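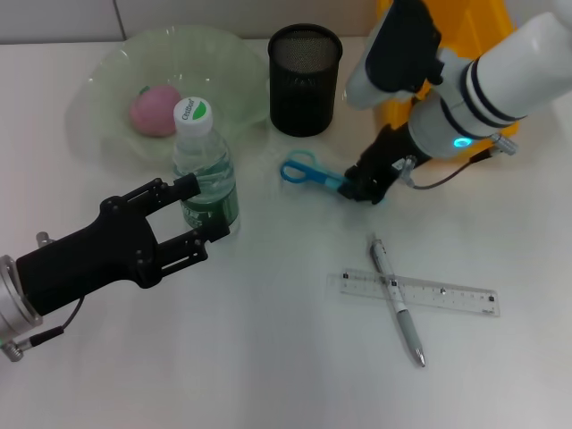 One reader wrote to ask whether scissors might be kept in an open holder on a shared table, and whether they should stand with the blades up or down. Blades down, in every case, and closed before they are put away.

Home | Kitchen | Workroom | Storage | Contact

Thu 1 May
By the Bernano Household Advice Desk

Keeping a shared table in good order

The guidance that follows applies to any table used for more than one purpose in the course of a day, whether for meals, correspondence or light repairs. It replaces the sheet issued in November.

Scissors. When passing scissors to another person, close the blades, hold them in the hand and offer the finger loops. Wipe the blades after cutting tape. A little white spirit on a cloth removes old adhesive; the blades should then be dried fully. Kitchen scissors and paper scissors should be kept apart.

Pencil holders. Mesh holders collect dust and pencil shavings at the base. They should be emptied, turned over and tapped on newspaper, then brushed with a dry paintbrush. Washing is seldom needed. A circle of felt cut to fit inside will protect pencil points — and the table, should the holder be dropped.

Fruit bowls. Glass bowls with a ruffled rim should be washed by hand in warm water, with a soft brush for the folds. Lift the bowl from beneath with both hands; the rim is not a handle. Peaches that are still firm may be left at room temperature for 2 days and inspected each morning. Ripe fruit should be moved to the refrigerator.

Water bottles. Drinking water should stand away from papers, with the cap screwed down between uses. Disposable bottles should not be left on a sunny sill. For reusable bottles, 600 ml is a convenient size for a desk, and they should be washed daily with the cap removed.

White surfaces. A damp cloth and a small amount of washing-up liquid will deal with most marks. Ink should be treated promptly. Scouring powder dulls the finish and should not be used. Readers with an Endard table should consult the leaflet supplied with it before applying any cream cleaner.

Items without a regular place on the table should be returned to their own room at the end of the day. Where several people share the space, a single tray for unclaimed articles is recommended, to be cleared on Fridays.

Printed copies of this page may be requested from the Skekico office, quoting sheet 186.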